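3.2 Surfaces, stands and the shared worktop

The household survey left us with one odd result. People who said their kitchen was "tidy" did not own less stuff than the others. They owned about the same, but had it stacked. This section looks at stacking and at bare surface, taken together, as the two things people do with a worktop when they run out of it.

Method first, briefly. Returns came from two estates, Werkau and Draver, plus the converted mill flats at Bangera. The form was sent out in May and closed on 8th August. 3953 usable returns. A smaller group of 200 households kept a diary as well, noting each time something was put down on the main kitchen surface and left there overnight. Diaries were kept for 10 days. Coding of the diaries was done by Senthil Shenoy, with a second pass on any entry where the wording was unclear (lots of these, handwriting mostly).

A note on terms. By "surface" we mean any flat top at working height, fixed or not. Tables count. Window sills do not, although the Bangera flats have very deep sills and several people wrote to complain about this. By "clear" we mean that a person could put down a chopping board without moving anything else. By "worn" we mean marked by use in a way that cleaning does not shift, or has not so far.

Wear matters more than we expected. Respondents were asked which part of the surface they used most, and then seperately which part looked worst. The two answers matched in Werkau and did not match in Draver. In Draver the worst part was usually near the door, where bags and keys land. White tops were the most complained of, for the plain reason that they show everything. One diary keeper wrote "grey scuffs again, no idea who", and then wrote it again on the next four pages.

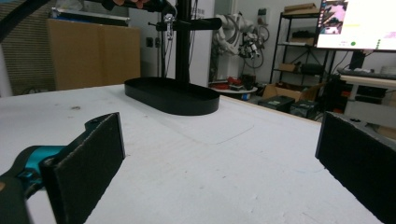
Figure 3. White table surface with faint grey scuffs, specks and a few darker smudges.

Marks of this sort were coded as light wear. Heavy wear was kept for cuts, burns, lifting edges and swelling near the sink. Most homes reported light wear only, and most had done nothing about it. Where something had been done it was nearly always a cover: oilcloth, a big tray, a tea towel that had become permanent. Replacement was rare and came up mainly with a change of tenant.

Does a worn surface get used less? The diaries suggest the reverse. Once a top is marked people stop minding it. Hot pans go straight down, post is opened on it, a bike part in one case. New tops are looked after for a while and kept clear, then the first mark comes and the habits slip. We can't say how long this takes, as the diary period was too short and few homes had a new top to begin with. A longer study would be needed. Shared houses did not follow the pattern at all and are left out of the comparison.

Now stacking. Five kinds of raised storage were listed on the form: wall shelf, hanging rail, stacking box, tiered stand, and "other". Tiered stands were the surprise. They were common in all three places and owners liked them, even those who said they held mostly clutter. The usual complaint about wall shelves was reach. The usual complaint about rails was that things fall off them. With stands the complaint, when there was one, was the footprint: a stand takes space in order to give it back, and on a short worktop the sum may not come out well.

Shape has some bearing on this. Square stands go into corners. Round and oval ones don't, and leave a dead patch behind that fills up with lids and rubber bands. Against that, several people prefered an oval base on a table, as it can be reached from any side. A rim was wanted by nearly everyone who mentioned one. Low rim for fruit, higher for jars. No rim at all was described by one Werkau respondent as "asking for it".

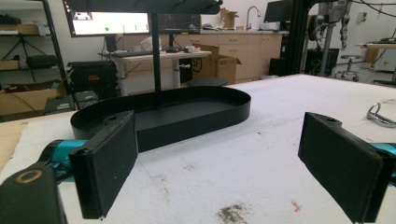

Figure 4. Two-tier stand in black metal. Lower level: wide oval tray, low smooth rim.

What goes on the lower level is not what goes on the upper. In the diaries the lower tray took the heavy and the daily: fruit, bread, oil, the big salt. The upper took light things and things waiting to be dealt with, such as letters, medicine, a spare bulb. Items on the upper level stayed put for longer. Some did not move in the whole diary period. This fits with what Ranesano tenants told us in the pilot, where the top tier was called "the office" in more than one home.

Colour was asked about only in passing. Dark stands were said to hide dust badly and crumbs well, or the other way about, depending on who was asked. No finding there.

Two cautions. The form did not ask for the height of the cupboard above the worktop, which was a mistake on our part, and without it we can't tell whether homes with no stand had simply no room for one. Also the word "stand" was read by some as meaning a cake stand only. We corrected for this where the free text made it plain; elsewhere the answers were left as given.

Table 4 gives the split by estate and by size of household. Differences between Werkau and Draver on stand ownership are small and should not be leaned on. The difference in wear near the door is larger, and is taken up again in 3.3 along with hall storage.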